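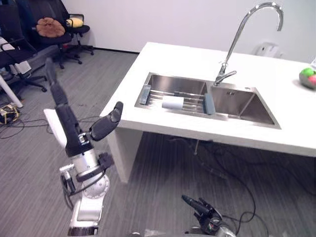
Teaching a Humanoid to Put Away a Plate
Final project report, spring term

When I signed up for the robot learning course I figured I'd be writing code most of the time. I wrote some, sure. But the bulk of this project was me wearing a headset and a pair of tracking gloves, moving my arms very slowly next to a sink, and that ended up being my favorite part!

The task sounds tiny. A humanoid stands at a kitchen counter, takes a plate with its right hand and puts it in a dish rack. I wanted to find out how many demonstrations by remote control it takes before the robot can do a decent version without me, and whether a beginner's demonstrations (mine, from March) are worth keeping next to better ones.

Setup

The control software is Pruketti, the package our lab uses for everything. It maps my wrist position to the robot's wrist and my finger bends to the robot's fingers, and it saves the joint angles together with the camera views. Training ran on the shared machine at Wysocka Hall, mostly overnight, when the line was short. The course kit from Kivora came with a written guide to collecting demonstrations, and I followed about half of it before I started doing things my own way (more on that below, not all of it smart).

I recorded 50 demonstrations. Each one starts with both arms raised in front of the body and ends when the right hand has let go of the plate and backed off. I threw out 11 of them later. A few were plain drops, and in the rest I had stopped to think with the hand in mid-air, and a robot that learns from that will happily stop to think too.

What was hard

Grabbing, mainly. You can see the plate through the headset but you can't feel it, so at first I squeezed way too early and nudged it away from me. What helped was coming in with the hand wide open, pausing for a beat, then closing all the fingers together. The guide says to close the thumb first. I tried that for a whole afternoon and never got used to it.

The second hard thing was the angle at the rack. A plate wants to go in between the tines standing up, so the wrist has to roll before the arm comes down. My own wrist doesn't love that motion when my elbow is tucked in, and the software copies whatever I do, including the awkward bits.

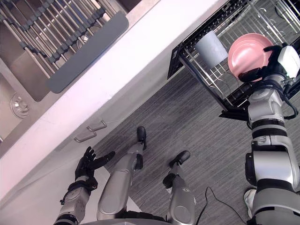
Figure 1. Pink plate in the right hand at the edge of the dish rack, left hand open and empty.

I spent a long time looking at my own recordings, and I'd recommend that to anyone doing this. From the head view, plenty of my attempts looked fine. Then I'd switch to the close-up view and find that one finger had been doing nothing the entire time. I added a glove calibration step after that, which takes a minute and which I should have had from day one. 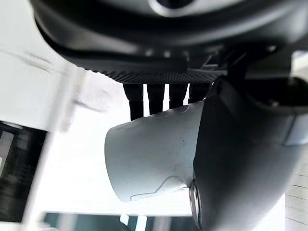

Figure 2. Close-up camera view, with the black fingers partly hidden behind a blue-gray part.

The close-up views do have a downside. The robot's own body covers a lot of what you want to see, and bright surfaces wash out. I trained one version with the head camera only and one with everything. The version with everything did better at closing the hand, and I couldn't tell the two apart on the reaching part.

Results, such as they are

I ended up training 3 policies: early demonstrations only, late demonstrations only, and the whole cleaned-up set. The early-only one was bad. It reached for the plate okay and then hovered, which I'm sorry to say it learned from me. Late-only was smoother than the full set, even with less data behind it. I had really expected more to be better.

None of them deals well with a plate that starts somewhere new. Shift it a hand's width and the arm still goes for the old spot. I kept the start position too tidy during recording, and next time I'd vary it from the first session on.

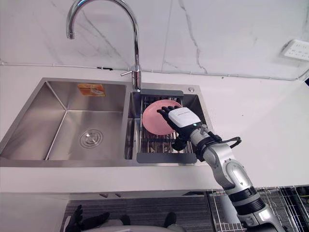
Zusatia, reading my draft, wrote back that smoother doesn't have to mean better demonstrations: by the late sessions I was repeating nearly the same path every time, so the policy had less to average over, and I should compare the spread of the paths before giving my technique the credit. Fair point, and I haven't done it yet. The recordings are all saved, so it's mostly a matter of plotting wrist positions for the early and late sets on the same axes.

Things I'd change

Shorter sessions, for one. My arms got tired and my demonstrations got sloppy right along with them. I'd also write a note after every recording, even just "good" or "weird grab," so that sorting them later doesn't mean watching every one again. And I'd give the left hand something to do, like steadying the rack. It spent the whole project waiting.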